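Drevaline Gallery: Rendered Rooms for Object Search

Drevaline is a research project on how a household robot should look for things it has been asked to fetch. The work is led by Dalva Queiroz and carried out entirely in simulation, in furnished interiors produced with the project's own scene builder, Davora. The gallery presents views from one of these interiors, followed by notes on the method and on the findings to date.
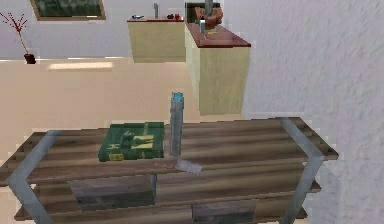

Work table, with the green box and the blue-capped bottle on its top and storage on the shelf below.
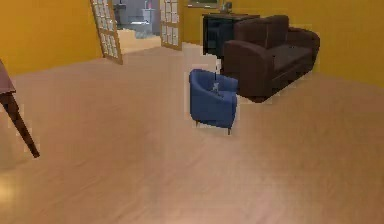 The method
A request to the system names one object and nothing more. It does not say which room the object is in, or whether it is standing on a surface, resting on a seat or stored on a shelf. The robot must decide where to go, where to point its camera once it arrives, and when to stop looking and try elsewhere.

The Drevaline method divides this work into three stages. In the first, the system builds a coarse map of the home and marks every surface on which an object could reasonably rest. Tables, counters and cabinets are included, and so are chairs, sofas, lower shelves and the floor itself. In the second stage, each surface receives a score. The score combines how likely the object is to be found there, how much of the surface has already been seen, and how far the robot would have to travel to see the rest. In the third stage, the robot moves to the best-scoring position, looks, and updates the map before any further decision is made.

The scoring stage is the main contribution of the project. Earlier versions of the system treated a surface as either searched or not searched. A single look at a table from across a room was enough to remove it from the list, and small or flat objects were often missed as a result. The present version keeps a record of the distance and angle from which each part of a surface has been viewed. A surface seen only from far away keeps most of its score, and the robot may be sent back to it later.

Preparation of the interiors
Interiors are assembled in Davora from a library of furniture, fittings and small household items. Room layouts are drawn up by hand. The small items are then placed by a separate program, named Lukáč within the project, which checks that each item is supported and does not pass through its neighbours. Lighting is set for each interior individually, and doors are left open so that adjoining rooms can be entered and seen into.

No attempt is made to tidy the results. An item may be placed on a seat as readily as on a counter, and the system is given no warning of this. The project team considers such placements important, as a method that relies only on usual locations will perform well in testing and poorly in a home where people live.

Textures and outlines in the rendered views are plainer than those of a real interior. This has been accepted in return for speed, which allows a complete set of searches to be repeated whenever the scoring rule is changed.

Evaluation
The evaluation set consists of 20 interiors that were not used during development. Each search is run under two conditions. In the first, the robot receives a finished map of the furniture; in the second, it must build that map as it goes. All other settings are held constant. A search is counted as successful when the robot comes to rest with the requested object in clear view and correctly reports that it has been found. Passing the object without reporting it is recorded as a failure, as is reporting the wrong object.

The new scoring rule led to more successful searches than the earlier version under both conditions. The improvement was greater where the map had to be built during the search. The gain was most evident for flat items and for items on lower shelves, both of which tend to be missed in a distant view. Travel distance increased slightly, owing to return visits to surfaces already seen from afar.

Two weaknesses remain. The first concerns objects partly hidden behind taller ones, for which the system does not yet plan a view from the opposite side. The second concerns doorways. A brightly lit adjoining room can draw the robot away before the present room has been properly covered, and the team is revising the way in which travel between rooms is charged against the score.

Further work
Transfer to a physical platform will be undertaken under the name Trokach. The first trials will use the mapping and scoring stages without alteration, with grasping left to a later phase. Preparation begins in April, and the results will be reported separately from the simulation study.

Use of the material
The views in this gallery may be reproduced for teaching and non-commercial research, provided that the Drevaline project is credited. Requests for the interior files, the placement program or the evaluation settings should be addressed to Dalva Queiroz through the project office. Requests received by noon on Friday are normally answered in the following week.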